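Utilizamos cookies propias y de terceros. Aceptar | Configurar

Ignacio Domínguez lleva la ropa de mesa de Trundolow, una casa de comidas con 2 comedores. En enero cambió la forma de guardar los paños. «Antes iban apilados en un armario y siempre se usaban los de arriba», explica. Ahora los dobla y los mete en cestas de plástico perforado.
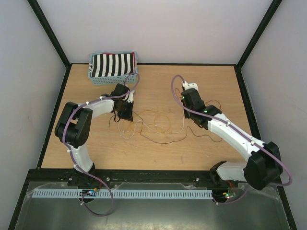

«Doblado, el paño tiene que llenar la cesta casi entera - si baila, se desdobla», dice. Prefiere las rayas porque le sirven de guía al plegar. Compra 200 paños al año y los lava aparte 3 veces antes de estrenarlos.

Comentarios

Emine: ¿Y los manteles grandes?

Nigam: Yo los enrollo, me ocupan menos.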